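[Cletex-data] Re: Trodlow bin task — what counts as one example?
Posted by Gintarė Ramanauskas, 5/13/21
Share 14 | Comments 40

On the bin task, Nest Prothero wrote:

> I have been through the March batch from Trodlow and I'm not sure the
> task definition survives contact with it. The sheet says "dispose of the
> items on the table in the bin". Some operators take the can first, some
> empty the small container first, some use the left hand only and leave the
> right one parked. A few push the bag back over the rim before they start.
> Are all of these the same task? If I train on the lot I get a policy that
> hovers. If I filter to one order I throw away most of what we paid for.
>
> Second question. Where does an episode end? I have cuts that stop the
> moment the jaws open and others that run on until both hands are back at
> the front of the table. The end label means two different things.
>
> Third, and less important: why two hands at all? The can is a one-hand
> object.
>
> Nest

Nest, all,

Taking these in order, with some extra on calibration at the end that Dalia asked me to write up.

1. Same task or not

The March batch has 1,256 episodes that passed the sync check. Of those, 403 are bin episodes. The rest are folding and stacking and don't matter for this thread.

We treat all 403 as one task with several sub-task labels. The instruction text given to the policy is the sub-task text, so "put the can in the bin" and "empty the container into the bin" are separate prompts even when the same operator does both in one go. If you load with the top-level instruction only, you will average over orders and you will see the hovering you describe. Set the loader to the sub-task level. The option exists in the current release and is off by default, and I think the default is wrong. Comfort has a change open for it.

The order of items was left free on purpose. Chrysoula argued for a fixed order when we wrote the sheet, on the grounds that fixed order gives cleaner curves on a small set. She is right about the curves. My objection was that a fixed order makes the state of the table a clock: container full means early, container empty means late, and the policy learns to read the clock. With free order it has to look at what is there.

Moving the bag is a different matter. The liner is folded outwards over the rim at reset, and it should stay that way. Operators were told to leave it alone unless it has fallen into the opening. If you find episodes where someone adjusts a liner that was already fine, please flag them. I would drop those from training. Thin translucent plastic is hard enough for the depth estimate without asking the model to decide when it needs tidying. 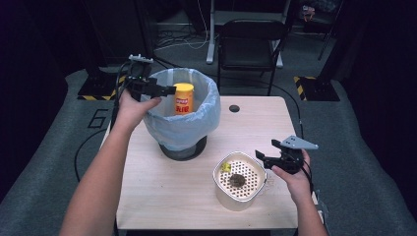 Station 6. Can upright in the bin opening, left jaws against it, right jaws open and empty.

2. Where an episode ends

The written rule is that an episode ends when the object has been let go and both grippers are clear of the bin rim. "Clear" was never given a distance. I propose 40 mm, measured from the nearest jaw tip to the rim, using the tracked pose of the gripper and the bin position from the reset file. Gripper opening alone is a poor end signal. With a tall object such as the snack can, the jaws can be open, or merely touching, while the object is still standing in the mouth of the bin. Looked at as a jaw-width trace, several quite different states are the same number.

The same goes for contact. Jaw tips resting on the side of the can and jaw tips gripping it across the diameter are easily confused from the head view, particularly with the left gripper, where the pale plate on top hides part of the fingers when the wrist is turned. Use the width channel together with the head view and do not label from either one alone. Dalia's script for this is in the tools folder. It wants the width in millimetres; the older recordings have it as a fraction of full travel and must be converted first.

For cuts that run on to the rest position: keep them, but trim at the 40 mm point and store the remainder under the label "return". Returns are useful for anyone training a reset policy, and they cost nothing to keep.

3. Why two hands

For the can alone, I agree, one is enough. The container is the reason. It has a perforated insert, and small light things lying on that insert are awkward to pick out one at a time with straight jaws. At station 6 it is set out with a dark round piece in one part and a small yellowish scrap nearer the upper left. Picking each of them is allowed. So is holding the container and tipping it, and for that operators want the second hand as a steady.

There is also a plain recording reason. If the idle gripper is left on a stand, its pose is constant, and the model learns that a constant pose is normal for that hand. When it is then asked for a two-handed task on the same checkpoint, that arm barely moves. Keeping both grippers in the hands gives a small amount of natural motion on the idle side. It makes the loss look worse. Transfer was better in our tests, though I would not put a figure on it until Comfort has rerun them with matched seeds.

What I would like to see less of is the idle hand wandering into the work area. Low and near the front edge is a good place for it. Between the bin and the container is a bad one, as it blocks the head view and the operator then leans to see past it, which moves the camera as well.

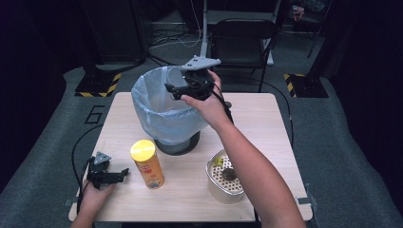 Cletex-data Digest, Vol. 14, No. 40

The arrangement we want is much like that: one gripper working over the mouth of the bin, the other low and towards the front, and the can and the container both in plain view between the operator and the bin. The right forearm passes close to the container, however. In a fair share of the bin episodes the forearm covers it for part of the reach. If you run an object detector on the head view, expect the container to drop out and come back, and do not treat the gap as a change of state. A hold of 14 frames on the last good detection removes most of the false events in our logs. Longer than that and you begin to miss real ones.

4. Placement at reset

Chrysoula asked for the reset tolerances to be on the list so they can be found again.

— Bin: towards the far side of the table, anywhere in its marked zone on the reset sheet. It is moved within the zone between episodes.
— Can: standing upright, lid on, in front of the bin. Label rotation is free. Operators tend to turn the printing towards themselves without thinking, so please rotate it at reset.
— Container: to the right of the can. Contents as per the sheet for the day.
— Cables: off the table surface, hanging down outside the wrist. If a cable has come to lie across the tabletop, stop and restart the episode.
— Table: checked against its floor marks at the start of each block. The clamps at the front corners are not to be used as hand rests.

On the can, one remark. It is bright yellow at the lid and yellow-orange on the body, and there is very little else on the table in that colour. A model can do well on this task by chasing the brightest yellow thing. It then fails on a plain can, and has been seen (on the Ekent cell, with an earlier checkpoint) to go for the yellow scrap when the prompt said can. Anyone reporting results on the 403 should test on at least one object of the same shape in a dull colour. We have a grey one and can post the dimensions.

5. Calibration

Each gripper has its plate fixed on top and the offset from plate to jaw tips is stored per device, not per station. If you swap a gripper between stations, the offset goes with it. This was got wrong for part of one day in March, and the affected episodes have the left and right offsets exchanged. They pass the sync check because timing is fine. The symptom is that the jaw tips, when drawn over the head view, sit to one side of where they should be by a steady amount. Dalia has listed the episode numbers in the errata file. They can be repaired by swapping the two offset entries, and need not be thrown out.

The head camera is a separate matter. It is worn, it slips, and the extrinsics at the end of a block are not those at the start. We now take a short calibration sweep at both ends and interpolate. For the older blocks there is only the one at the start. I would treat head-to-gripper transforms in the last third of those blocks with some caution and lean on relative motion of the grippers for anything fine.

6. What happens next

— I will change the task sheet so that the end rule reads "object let go and both grippers at least 40 mm clear of the rim".
— Comfort changes the loader default, if there are no objections on the list.
— Dalia re-cuts the bin episodes with the new rule. The old cuts stay available under the old tag.
— Nest, could you send the numbers of the episodes where the bag was pushed back? I would like to know if they come from one operator or several before I reword anything.

Still open: whether an episode in which the can catches on the rim and is then pushed in should count as a success. Kontogiannis had a rule for this in their own sorting work, which was to mark it as a success with a "recovered" flag. I am inclined to copy it. Recoveries are in short supply in this batch and I would sooner have them labelled than lost. Objections to the list, please, and quote only the part you are answering.

Gintarė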